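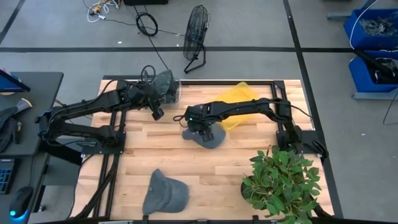 Caps, Containers and Bags: Frequently Asked Questions
Dredunton Lending Wardrobe

The Dredunton Lending Wardrobe issues caps to visiting groups, walking parties and outdoor classes. The answers on this page apply to all borrowers and to staff who receive, sort and store returned items. Questions not covered here may be sent to the Wardrobe Desk.

Borrowing

Who may borrow caps?
Any group registered with the Wardrobe may borrow caps. Individual visitors may borrow one cap at a time on presentation of a day pass. Children must be accompanied by an adult, who signs for the loan.

How many caps may a group request?
A group may request up to 30 caps on a single form. Larger requests are considered in writing and should reach the Wardrobe Desk at least 5 working days before the visit.

Are different colors available?
The general loan stock is gray. The Wardrobe holds 1,240 caps across its storage rooms, and a small number in other colors are reserved for group leaders. Leaders' caps must be requested separately.

Is there a charge?
There is no charge for a loan returned on time. A replacement fee applies to caps that are lost or damaged beyond repair. The current fee is printed on the loan form.

Returning Items

Where should caps be returned?
Caps should be brought to the sorting table during desk hours. Please do not leave them on the coat hooks or in the lobby. Items left outside the building are treated as not returned.

Must caps be returned in the container supplied?
Yes. Groups receive their caps in a clear plastic container and should use the same container for the return. Caps should sit fully inside it, with no fabric hanging over the rim, before the container is carried or stacked.

What are the yellow bags for?
Yellow plastic bags are reserved for caps that need washing or repair. A cap placed in a yellow bag is taken out of the loan stock until it has been inspected. Please do not use these bags for trash or personal belongings. Empty bags should be flattened and left on the sorting table, where staff will collect them for further use.

Should borrowers wash caps before returning them?
No. Borrowers are asked to shake out sand and loose dirt and to remove any pins, stickers or name labels. Washing is carried out by Rathjen under the Wardrobe's service agreement.

What happens if a cap gets wet?
Wet caps should be handed to a member of staff separately. They must not be placed in a container with dry caps. Staff will reshape the brim and set the cap on a drying form.

Sorting and Storage

How are returned caps sorted?
Each cap is laid on the table with the crown facing up so that the brim and the top seams can be examined. It is then turned over and the sweatband is checked. Caps in good condition go into a clear container. All others go into a yellow bag with a repair slip.

May caps be folded for storage?
The crown may be tucked in gently. The brim must not be folded or creased. Caps with stiff brims are nested one inside another, all facing the same way, in stacks no higher than the side of the container.

Why does the Wardrobe use clear containers?
Contents can be checked without opening the lid. Opaque boxes were withdrawn in December after several sets were issued incomplete.

How should the sorting table be cared for?
The tabletop is wood and should be wiped with a slightly damp cloth at the end of each session. Standing water should be dried at once. Solvents and abrasive pads are not permitted. Heavy crates belong on the floor.

May plants be kept on or beside the table?
One potted plant is permitted in the sorting area. It should be kept at a corner, clear of the space used for inspection. Leaves may extend over the edge of the table provided they do not touch stored items. Watering is done by desk staff only, and a saucer must be in place under any pot that stands on wood.

Lost and Damaged Items

What should I do if a cap is missing from my set?
Please note the shortage on the loan form when you return the set. If the cap is found within 4 weeks, any replacement fee already paid will be refunded.

Can I repair a cap myself?
Borrowers are asked not to attempt repairs. Loose stitching, broken closures and bent brims are handled by the Wardrobe. Glue in particular makes later repair difficult.

I left my own cap in a returned container. Can it be recovered?
Personal caps found during sorting are held at the Wardrobe Desk. Please give the date of your visit, the name of your group and a short description of the item, including any marks inside the band.

Contact

Inquiries about loans, returns and fees should be addressed to Mateja Kolev, Wardrobe Supervisor, at the Dredunton office. Please quote the loan form number in all correspondence.

Page last reviewed: 2020-04-26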